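Skilum Introduces Matte Pale Gray Work Surface for Packing and Sorting Tables

DRODAMTON, 3/5/22 - Skilum, a manufacturer of table surfaces for packing rooms and stockrooms, today announced the release of the Vilela work surface in a matte pale gray-white finish. The product is supplied in 2 sizes and replaces the gloss white surface sold under the same name.

The new finish was developed after 10 months of use at the company's Wutstead site, where staff sort and pack small parts by hand. Operators there reported glare from the gloss version under overhead lighting. The matte version carries no printed grid, border or logo on the working side. Customers who need measuring marks can order them separately.

"Small dark parts have to be found quickly on the table," said Tala Haddad, product manager at Skilum. "A pale, plain background with low reflection makes that easier. We removed the printed pattern for the same reason."

The surface is laid over an existing table and fixed at 4 points on the underside. Installation does not require drilling. Cleaning is done with a damp cloth and a mild detergent. Solvent cleaners should not be used, as they can raise the gloss level over time.
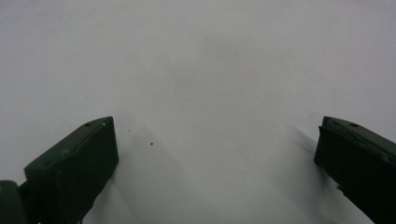 The matte pale gray-white finish at close range.

Skilum fitted 1,255 tables with the previous version. Owners of those tables can change to the matte finish without replacing the fixings. Edge strips from the earlier model remain compatible with both sizes.

"The thickness is unchanged, so table height stays the same after the swap," said Nazar Vasylenko, technical lead. "Packing lines that were set up for the old surface do not need to be adjusted."

Orders are open now. Deliveries from the Drodamton warehouse begin in April. Sample pieces and a care sheet are available on request.

Media contact: Bernice Eshun, Skilum Press Office, Drodamton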